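Kitchen and Household > Worktops and surfaces

Dull rings on a marble worktop, can I put them right myself?

Teresa Calado
Posted 2021-03-16

Hello everyone, I do hope somebody can help, and I'm sorry in advance for going on a bit. We moved to Brorkstead last June and the kitchen came with a marble worktop, which I was thrilled about at the time, having had chipped laminate for most of my grown-up life! It's polished and quite shiny. The trouble is that I make a lot of marmalade in the winter, and after this year's batch (18 jars, so there was a fair bit of squeezing going on) I noticed a patch beside the hob with dull rings in it. They don't feel rough exactly, but the shine has gone, and if I crouch down with the light coming across from the window they show up terribly.

I've tried washing-up liquid and warm water, then a second go with a soft cloth and more elbow grease, and it made no difference at all. My sister swears by white vinegar for everything from kettles to shower screens and wants me to try that next. Something made me stop and ask first. Is it a stain, or have I damaged it? And if I have, is there any hope of sorting it out without paying for a man to come over from Stirkholm? I had one quote on the phone and needed a sit down afterwards.

Thank you so much for reading all that.

Xu
Put the vinegar back in the cupboard, please! I'm very glad you stopped. What you have sounds like etching, and it's the orange and lemon juice that did it. Acid eats a tiny bit of the polished surface away, so there's nothing there to wash off, and vinegar would give you a bigger dull patch with your rings in the middle of it.

A stain is usually darker than the stone and a drop of oil or red wine would be the usual culprit. An etch is paler or just duller, and you see it best from the side, as you did. You can get marble polishing powder in little tubs. You wet the spot, sprinkle some on, rub with a damp cloth for a few minutes and rinse it well. Try it first somewhere out of the way, like behind the bread bin. I did mine in two evenings and I can hardly find the marks now, though my husband says he can (he would).

You'll also worry less as time goes by. When ours was new I wiped it every time I walked past, and now it gets wiped after supper like any other worktop. It's a brown one with pale veins wandering all over, and a pattern as busy as that is kinder to live with than plain white.
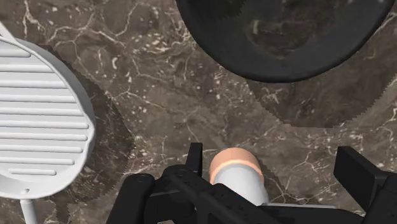
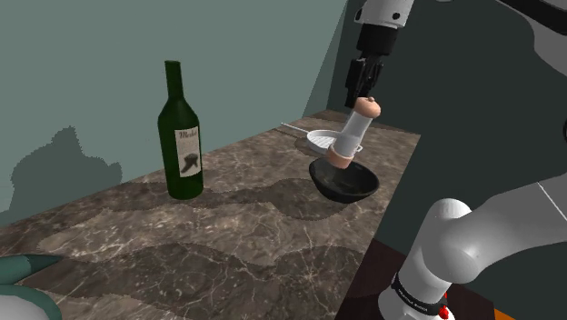

Arnaldo Baptista
I agree with nearly all of that, and particularly about the vinegar, but I'd add a word of caution about the powder. It's made for polished marble. If a worktop has the soft, matt sort of finish they call honed, rubbing away with polishing powder will leave you with a shiny spot, and then you've swapped one nuisance for another. Teresa says hers is shiny so she should be all right, but somebody else may come along and read this.

It's also worth finding out whether it has been sealed. Put a spoonful of water on the stone, leave it for 20 minutes and wipe it up. If there's a darker patch underneath, it's drinking the water in and wants sealing once it has dried out properly. Mine took two coats, with a night in between. Do bear in mind that sealer is for stains. It won't stop lemon juice dulling the polish, whatever the lad in the shop tells you, and I speak as someone who believed him.

For everyday cleaning I use warm water with a drop of washing-up liquid and then dry it with an old tea towel. No bathroom sprays, no cream cleaner, nothing with limescale on the label. I cut fruit on a board with a tray underneath, and it's a habit now. If you can feel the rings with your fingernail, they're likely too deep for powder and I'd ring round for another quote. I was charged £42 for one small patch, but he was already in the street doing a neighbour's floor.

Teresa Calado
Oh, you are both so kind, thank you! I did the water test this morning and there is a dark patch, so it does want sealing as well. I can't feel the rings with my nail. I've ordered a tub of the powder and I'll start behind the toaster, where only the crumbs will know. My sister has been told about the vinegar and is not convinced. Does it matter if I polish first and seal afterwards, or is it the other way about?

Arnaldo Baptista
Polish first, rinse, let it dry for a day or two, then seal.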